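Subject: Re: [region-list] Signatures for the Coutinho autonomy question

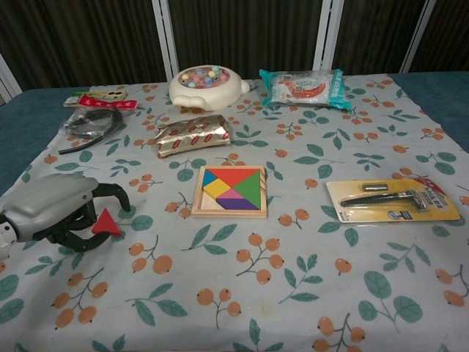 Dear all,

thank you to Imelda for the summary. I have read it two times and I have one correction and one worry.

Imelda Macaraeg wrote:
> The regional council may put the question to the voters if
> 6 of the municipalities ask for it. We have 4 now. Allis
> will vote in April. After this the national parliament has
> 100 days to object, and if it is silent we can go ahead.

The correction is about the last sentence. The 100 days do not start when the municipalities vote. They start when the council sends the text to the parliament, and the law gives no deadline for sending it. In the old case of the Eltex district the text stayed in an office for nearly 7 months. I think we should ask the council for a date in writing before Allis votes.

My worry is the wording. "Do you agree that Coutinho should decide its own affairs?" is a nice question, but a court can say that it is not clear. Which affairs? Taxes, schools, police? I would prefer that we name the powers, even if the sentence becomes long and a little ugly.

I also do not understand why Ado is on the list of municipalities in favor. The minutes I have say only that the subject was discussed. Imelda, do you have a newer version? If yes, please send it to the list.

I cannot join the call in the evening, but I will read the notes.

With kind regards,
M.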